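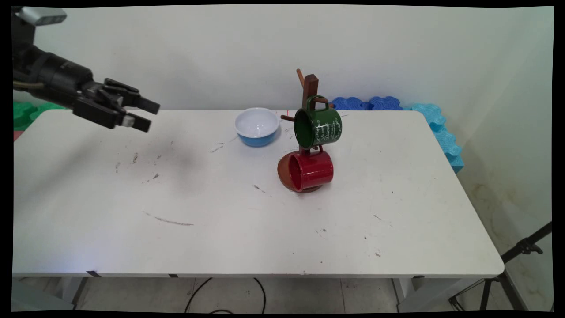

3.2 Surface marking on matte white tops

Marks on the tables were sorted by how they responded to cleaning, as colour alone proved a poor guide. A dark smudge may be a deposit that sits on the finish, or it may be a change in the finish itself, and the two look much alike under overhead light. The top in Figure 2 carries smudges and scuffs, a long grey streak running diagonally and a cluster of small dark specks, all of which would be entered as "dark marking" under the older visual scale. The scale used in this study separates transfer marks (material left by another object), abrasion (loss or polishing of the finish) and embedded soil (fine particles held in the texture of the surface).

Tables were drawn from shared workrooms at the Narthorpe and Kao sites. All had matte white tops and had been in daily use before the study began. Glossy tops were left out because wear on them shows mainly as a change in reflection, which the scale does not measure. Each top was wiped dry with a plain cotton cloth and graded, then cleaned with the Samis neutral solution and graded again. Contact time was 30 seconds per pass. A mark that stayed after 5 passes was recorded as persistent and received no further treatment.

Grading was done under a lamp set to 800 lux at the table surface, with the blinds closed. A second reading was taken with the lamp lowered to give a shallow angle of light. Abrasion was easier to tell from transfer under the shallow light, where polished areas appeared brighter than the finish next to them. Transfer marks showed little change between the two readings. Embedded soil was the hardest class to grade and accounted for most of the disagreement between graders.

At Narthorpe, transfer marks were the most common class and nearly all were removed by the neutral solution. At Kao, where the tops were cleaned each evening with a mildly abrasive cream, persistent marks made up a larger share of the total. Soil appears to collect more readily where the finish has already been roughened, but the present data do not establish the order in which the two changes occur. Test panels supplied by Plikach and rubbed for 200 cycles with the same cream picked up more soil than unrubbed panels, and this agrees with the Kao result.

Two limits should be noted. The cleaning history of each table was taken from site logs, and the logs for December were incomplete at Kao. The panels were also new, so they cannot stand in for tops that have aged in sunlight.

Figure 2. Matte white tabletop with dark smudges, scuffs and a diagonal grey streak.

Comments

Was the cotton cloth changed between tables? A used cloth could leave transfer marks of its own.

We dropped the cream at our place and went to neutral cleaner only. The old scuffs still hold dirt.

Please post the grading sheet if you can. The link in section 2 is dead.

Contact the editors | © 2024 Narthorpe Surface Care Papers | Back to top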